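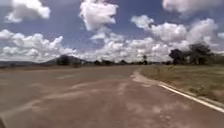
Posted by **Pilar Alarcón** in *Roads & Driving*, November, 7:40 am

**Trip computer and odometer disagree with the route planner. Which one do I log?**

I claim mileage for a regular run between the Kelteck depot and our site at Leiva. The route planner gives 151 miles one way. My odometer gives 3 miles more than that almost every time, and the fuel app on my phone (Zodulness) lands in between. Same route, same lanes, no detours for lunch.

Over one trip I would ignore it. Over a year it adds up, and the form asks for "actual distance driven" without saying how it should be measured. The tires were replaced in the spring with the size printed on the door placard. Pressure is checked monthly.

Is the odometer wrong, or the planner? And is there a way to test it without paying a shop?

---

**Edeltraud Eder** replied:

Both readings can be within tolerance. Your difference is close to 2 percent, and a factory odometer can be off by that much without anything being broken.

The odometer counts wheel or output shaft rotations and multiplies by a fixed rolling circumference. The factory picks that number for a nominal tire. Real circumference changes with tread wear, pressure, load and tire model, even when the printed size is identical. A worn tire is smaller, turns more times per mile, and makes the odometer read high. New tires read lower than worn ones on the same car.

The planner measures along a line drawn down the road. It does not know where you park or which pump you stopped at. Depot yards are often left out completely - the line starts at the gate or at the nearest public street.

To test it:

1. Find a stretch with official mile markers, at least 10 miles long. Longer is better, as most odometers only display tenths.
2. Set tire pressure cold, to the placard value.
3. Have a passenger note the odometer at the first marker and again at the last. Do not do this yourself while driving.
4. Divide the marker distance by the odometer distance. That is your correction factor.
5. Repeat in the opposite direction and average the two.

Do not use one single mile. Markers are sometimes shifted to clear a bridge or a driveway, and a shift of 200 feet is nearly 4 percent of a mile. Over ten miles the same shift is under half a percent.

---

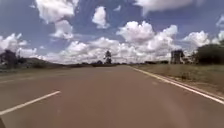 **Does tire pressure alone explain a 2 percent error?**

Rarely. On a radial tire the steel belt holds the circumference nearly constant, so a few psi usually changes the reading by a fraction of a percent. Tread wear has more effect. Going from new to worn out can account for most of 2 percent on a small tire.

---

**andus_fan** replied:

just log the odometer. I had the same thing with my old Andus and payroll never asked. started one year at 1792 on the clock and wrote down whatever it said at the end of each month. phone apps drop signal in hills and cut the corners so I wouldn't trust those

---

**Pilar Alarcón** wrote back:

Ran the marker test both ways on a 20-mile section. Odometer showed 20.3 going out and 20.3 coming back, so the factor is 0.985. Applied to 154 that gives 151.7, and the rest is probably the yard at the Leiva end. I have asked the office which figure they want and will log the odometer until they reply.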